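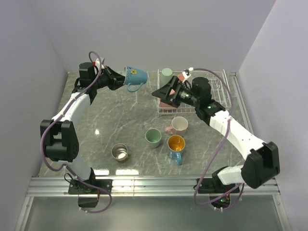 The Skustden is a garden cabin in kit form, made by Sostar and sold as "a new way to live outdoors". It has curved end walls, a flat roof and one very large window. I have my doubts about the curves. Straight furniture doesn't sit against them, and the brochure's floor plan quietly leaves out the furniture. The worktop in the optional kitchenette comes in a grey marble pattern, the sort of surface you see under the dish rack and the light blue mug with the yellow flower, and it is the one extra I'd pay for. It has to be cut to the curve, so order it with the kit.

Floor area: 13 square metres
Doors: 2
Wall panels: Pelletier, factory painted
Delivery: £489, mainland only
Deposit: £200

Sostar says the shell goes up in a weekend. Perhaps it does, on a level base with dry weather and friends who own ladders. The base is not included. Neither is the wiring.

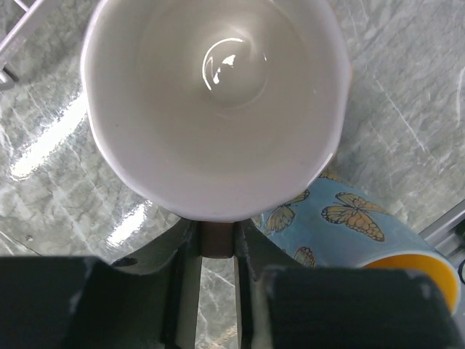

MULLUM, Dec 11, 2022
Diane McIntyre, who drew the cabin, calls the shape "a pebble you can walk into". From the side it looks more like a bread bin to me, though the window is well placed and the deep eaves should keep off the summer sun.

Sostar promises a taller version in February, with the same end walls and a pitched roof.
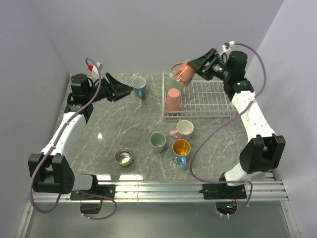
I would wait for that one. A flat roof under trees needs sweeping, and the gutter on this model is hidden behind the fascia, where leaves will collect unseen. Spare gutter clips are sold separately.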